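Griduston Kitchen Notes
@gridustonkitchen

1/
Every May I get the same message from three different relatives: have you seen the robot that does the washing up? Yes. I've seen it. I've watched the clip more times than I'd like to admit. A thread on where I think machines and household chores have got to, from someone who has spent years paying people to do them.

2/
For those new here, I ran the kitchen side of a small chain of cafés for a long time. 413 covers on a bad day, all of them wanting a clean cup. I'm not an engineer. I do know what a mucky table looks like and how long it takes a sixteen-year-old to clear one.

3/
First complaint. The clip is sped up. It's nearly always sped up. Look in the corner for a small "4x" or "8x" in grey. If there isn't one, look at how the curtains move.

4/
Second complaint. The sink has one plate in it. Whose sink has one plate in it? Show me the sink after a Christmas dinner, with a roasting tin soaking on top and a fork somewhere underneath that you find with your thumb.

5/
Now the fair bit. Some chores went to machines ages ago and we stopped calling it automation. Dishwasher. Washing machine. The bread maker my sister used twice. They work and I'd fight anyone who tried to take my dishwasher away.

6/
But look at what we do for them. I rinse, I scrape, I turn the bowls the right way, I take the label off the jar. The dishwasher does the hot wet part. All the picking up and putting down is still me.

7/
And the picking up and putting down is the chore! Ask anyone with small children. Washing a beaker is nothing. Finding it, getting it out from behind the sofa, standing it up and carrying it to the kitchen with four other things is your whole evening.

8/
Wai-kit Chiu, who used to fix our glasswashers and now writes software for a warehouse firm, has been arguing with me over this since the spring. His line is that arms are fine now, cameras are fine now, and what's missing is practice. Give them enough goes and they'll get there.

9/
I asked how many goes. He sent me a log from a hobby project he follows called Tinix, where they have a tidy-up task with a handful of objects. 3,043 tries. 854 of them finished with everything put away.

10/
I worked that out on the back of a delivery note. It's 28 per cent. If I'd had a kitchen porter who cleared 28 tables in a hundred and left the rest half done, we'd have had a chat by the bins.

11/
Wai-kit says I'm being unfair and that the number was far worse in the first month. Fine. I'm happy for everybody. I still can't leave it alone with my mum's teapot.

12/
Oana Coman, who managed our Hetness branch, had the sharper question: what counts as a try? Does somebody reset the table each time? If a person has to lay it all out again after every go, you've still got a person in the room, and I'd like to know what she's being paid.

13/
(In a simulator the computer lays it out again for you, to be fair. Costs nothing, nothing smashes. My quarrel is with people who quote the simulated score as if it were a kitchen.)

14/
Anyway, I went and looked at what a simulated tidy-up is made of, because I'd pictured something with a sofa. It's cups, balls and a flat block on a plain dark surface. No crumbs, no cloth, no cat.

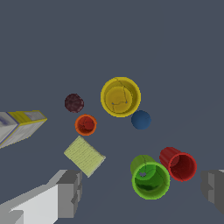 15/
What that sort of layout gets right
Two of the cups are on their sides, the red one touching the green. I like that. Whoever set the task up has at least met a table. An upright cup with its rim to the ceiling is the easy one, you could get that with a pair of salad tongs. A tipped cup wants turning, and when you nudge it you nudge its neighbour.

16/
What it leaves out
Weight. A quarter of an inch of cold tea. The saucer stuck to the bottom. The cup somebody has put a banana skin in. And judgement: is that one finished with, or has he just gone to the loo? My staff got that wrong too, mind you, and they had eyes and mothers.

17/
The shop floor is a different story
I'll give ground here. Our bakery supplier, Căpraru, put in a machine for stacking empty trays. Same tray every time, same height, same spot on the floor. It gets through 141 trays before the morning van and no one's back hurts. Good. Buy two.

18/
But note what they did first. They changed the trays, they moved a wall, and they painted a line you're not allowed to step over. The building was made to suit the machine. I'm not painting a line round my sofa.

19/
What would change my mind
One evening, one take, normal speed. A table of six who've had pudding. Nobody off to the side with a tablet. Clear it, scrape it, load it, wipe it down. It can take two hours for all I care, I'll be watching telly.

20/
I'd even allow breakages. We wrote off a fair bit of crockery every month and called it the cost of doing business. I just want the number printed next to the clip, and I want it to be from a real kitchen.

21/
Replying to a few of you at once. Yes, I know about the robot hoover. I have one. It does a decent job of the middle of the hall – and before I switch it on I pick up the shoes, the dog's rope, the charger and the bath mat. See post 6.

22/
And no, I don't want them to fail. My knees are sixty-one years old. If somebody sells a thing that can get a beaker out from behind a sofa, I'll be in the queue with my coat on.

23/
Wai-kit has bet me a dinner that the Tinix lot pass half by next May. I've taken the bet. He's cooking if he loses and I'm cooking if I do, and either way one of us is standing at the sink afterwards. I'll post the result under this thread.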